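Notebook, outdoor rover, April. Path following, run 3, or How We Learned About Gravel

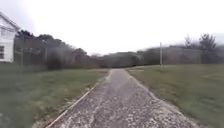

Photo: M. Csizmadia, Narmont test path

Start 9:40, overcast. Picked the gravel path because it is straight and has an edging strip down the left that even our segmentation can find. Famous last words, written in pen, page before this one.

Plan was to run the path end to end at walking pace with the Hsieh controller, log everything, turn, come back. Margit on the stop button, me on the laptop.

What happened: the rover tracked fine for the first stretch, then drifted right, steadily and with great confidence, and drove onto the lawn. It kept going. Margit hit the remote stop. Nothing. Hit it again, with feeling. The rover stopped 5 m later, on its own, when the planner timed out. No damage, nobody near it. One shallow rut in the grass, which I have pressed down with my boot.

Two separate faults, and I want them kept separate, as we spent half of lunch arguing them into one.

Fault A, the drift. The right side of this path has no board. Stones spill into the grass and the margin is ragged. The left line is pale and crisp, so the left fit was solid and the right fit was a rumor. Our code averages both and trusts them equally. Replayed the log: right edge estimate wandered outward, width estimate grew with it, and the center went along for the ride. I also suspect the darker worn strip down the middle, which fades out into loose stones. Could be picked up as a path of its own. Haven't shown that yet, so it stays a suspicion.

Fault B, the stop. This is the one that matters. The receiver was powered and paired. The Lenel relay board got the message and logged it, 300 ms after the press. Then it passed the stop to the motor driver as a normal-priority message, behind a queue of velocity commands. So the stop was received, noted and filed. Who set the priority? Me, in the bench config, with a comment saying "fix before outdoor use."

Done this afternoon:
Stop line now cuts drive power directly, no queue, no software in between. Tried it on blocks, wheels at full speed, ten presses, ten stops.
Bench config deleted from the rover. Margit watched me do it.
Path width capped, right edge weighted by fit quality.

Not done:
Stop test on the ground, on gravel, with the Cinico battery pack in (heavier, will roll further).
Replay with the center strip masked out.
Battery strap is fraying. Unrelated, but I keep forgetting to write it down.

No autonomous driving outdoors until the ground stop test is signed here by somebody other than me:

Note added 4:15. Margit points out that the checklist already has a line for a stop test before each run. It was ticked. My handwriting. We tested the light on the button.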